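4. Setting up the Senia strike counter for bag work and sparring

Revised 8/4/25. Covers the Senia wrist sensors used with the Inum app. Written at Cuesta MMA for members who train with the club's sets.

Before you start

The box says the sensors measure "fight-ending power." Ignore that. A Senia sensor measures how fast your wrist speeds up and slows down, and the app turns that into a number with no unit printed beside it. The number may be of some use when you compare your own rounds on the same bag. We have seen no good reason to compare it with anyone else's.

You need two sensors, the charging dock, hand wraps, your own gloves, and a phone with the Inum app installed. Shin sensors are sold separately and are covered in section 6, where we are even less kind to them.

4.1 Pairing the sensors

1. Charge both sensors until the dock lights go off. The battery level shown in the app tends to be hopeful, so go by the dock.
2. Close any other app that uses Bluetooth, including heart rate apps.
3. Open Inum and tap Gear, then Add Pair.
4. Hold the button on the left sensor until it blinks, and wait for the app to show L.
5. Do the same with the right sensor and wait for R.
6. Tap each sensor twice with a finger. The matching letter should flash. If the wrong letter flashes, tap Swap.
7. Decline the free trial of Inum Pro. Everything in this section works without it.

Put the phone down on a flat surface outside the training area before you glove up.

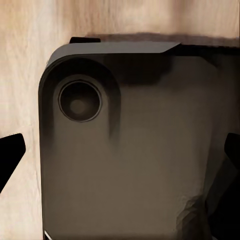
Figure 1. Phone placed with its back facing up.

Note: The maker claims the sensors hold their connection anywhere in a normal gym. Ours drop out behind the cage wall. Keep the phone on the same side of the room as the bag you are using.

4.2 Fitting the sensors

1. Wrap your hands the way you always do, but stop before the last turn around the wrist.
2. Lay the sensor on the inside of the wrist with the arrow toward the palm.
3. Finish the wrap over it. It should not slide when you shake your hand.
4. Put on the glove and close the strap.
5. Throw a few light jabs and look at the app. If it counts two punches for every one you throw, the sensor is loose.

Caution: Never wear a sensor over the knuckles or on the back of the hand. There is a picture on the maker's website that shows it worn that way. Your training partner's eyebrow is a better guide than the website.

Caution: Do not wear sensors in hard sparring or in any bout. Check your event's equipment rules yourself; what the box says about being "competition ready" is sales talk as far as we can tell.

4.3 Setting the threshold

The threshold decides what counts as a strike. It runs from 600 to 2,000, again with no unit. The app suggests a setting from your weight and what it calls your "fighter type." We tried several fighter types and could not find one that made the suggestion any better. Set it by hand.

1. Tap Session, then Threshold, then Manual.
2. Start at 1,000.
3. Hit the heavy bag for one round at your usual pace while a partner counts your punches out loud.
4. Compare the partner's count with the app's.
5. If the app is high, raise the threshold. It is probably counting the glove bumping the bag as you pull back.
6. If the app is low, lower it. Short hooks and body shots in the clinch are the usual ones to go missing.
7. Save the setting under your own name. Do not overwrite Club Default.

Note: A good match on the heavy bag tells you very little about pads. Pads meet the punch and the reading jumps. Keep one setting for each, or accept that your pad rounds will look heroic.
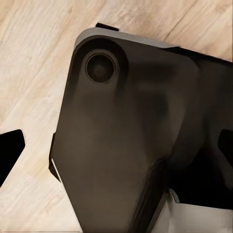 4.4 Ground work

The app has a Ground mode that says it can tell ground and pound from scrambles. In our sessions it gave strike counts to people who were framing, hand fighting, and in one case getting up to find a mouthpiece. Leave it off. If you want a record of ground rounds, use the round timer alone and have a coach keep notes on paper.

To turn it off, tap Session, then Modes, and clear the Ground box. It comes back on after an app update, so look again each time.

4.5 Reading the results

After each round Inum shows a count, an average, a peak, and a "Finish Score."

The count is usable once the threshold is set. The average is usable with care. The peak is often one clumsy punch that caught the bag swinging in. The Finish Score is worked out by a method Indgate, who make the app, have not published. We asked in November and were sent a brochure.

If you keep a training log, write down the count, the threshold, and which bag you used. A count with no threshold beside it can't be compared with anything later.

4.6 Common faults

No strikes recorded: The round was started with the wall timer and not in the app. The two are not linked, whatever the setup screen implies.

Left hand only: Right sensor asleep. Press its button once.

Error 8: The maker's help page says to reinstall the app. Try putting both sensors back on the dock and taking them off again first. Reinstalling erases saved thresholds.

Return both sensors to the dock after use and wipe them with a dry cloth. For shin sensors, go to section 6.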